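Moving my notes out of Prulline

3 min read

I finally moved my notes out of Prulline and into plain text files. There were 389 of them, going back to when I was still on the old laptop. The export took four minutes and the cleanup took most of a weekend.

Prulline writes one file per note, with the title as the filename. That works until a title has a slash or a colon in it. I had 51 like that, and the exporter dropped the character and everything after it. If two notes ended up with the same name, the second one overwrote the first. There is no warning. I only noticed when the totals didn't match.

Damián Tovar had a short shell script for this and let me have a copy. It reads the title from the first line of the database dump and renames the file with dashes. I changed it to keep the creation date at the front, so everything sorts the way I'm used to.

Tags were the other problem. They come out as a single line at the bottom, separated by semicolons. I left them there. Grep finds them and I don't need colours.

For editing I'm using Rustley with the side panel turned off. It opens the whole folder quickly and it doesn't try to organise anything.

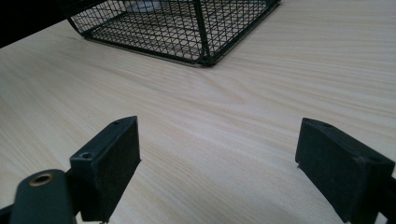

Syncing is still not sorted. I have the folder in a git repository for now and commit when I remember to.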